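Subject: Re: [sourdough-and-rye] Rye starter sulking since November

Fouad Obeidat wrote:

> My rye starter used to double by lunch and now it barely
> moves before bedtime. Same flour, same jar, same spoon.
> I feed it one part starter, two parts water, two parts rye.
> The kitchen is 18 degrees C most mornings. Should I throw
> it out and start over?

Fouad, please don't throw it out! I had the same thing happen my first winter in Utville and I was so close to dumping mine down the sink. Your starter sounds fine to me, it's just cold. At 18 everything slows way down, and two parts flour is a big meal for a sleepy starter.

What worked for me:

- Feed it one to one to one for a few days, by weight.
- Use warm water for the feeding. I go for bathwater warm and don't bother with a thermometer.
- Put the jar in the oven with only the light on. Check it after an hour the first time, some oven lights get a lot hotter than you'd think.
- Wait for it to dome before you feed again, even if that takes 9 hours.

The last one made the biggest difference. I was feeding by the clock and kept thinning mine out before it had a chance to build up. Once I started watching the jar it came back to life, and oh, the smell! Like apples and wet hay.

I've also switched to the coarse rye from the Mullenetti mill and I love it. It soaks up more water than the Brarham stuff, so hold a little extra back until you see how your dough feels. My everyday loaf is 89 percent hydration with it and I bake it in a lidded pan, because there's no way that dough is standing up by itself. Then it sits wrapped in a towel until the next day (I know, I know, the waiting is awful, but the slices are so much better).

Danladi, you asked for the seeded version. I'm still playing with how long to soak the seeds, so give me another bake or two and I'll post it, promise.

A few kitchen pictures too:

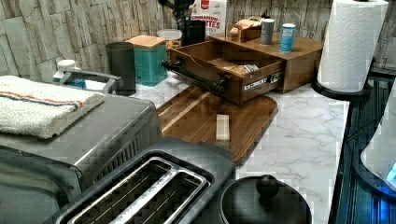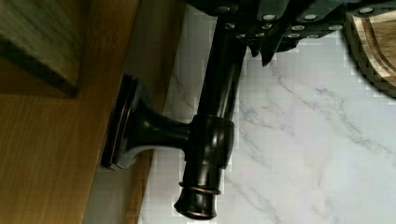
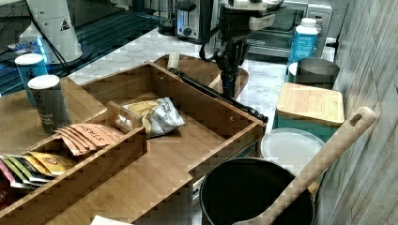

Danladi wrote back to me off-list while I was typing this, and says to soak the seeds overnight in cold water with all of the salt from the recipe, then drain nothing and count that water toward the dough. I had been draining mine, so that explains my dry crumb. Trying it tonight with sunflower and flax!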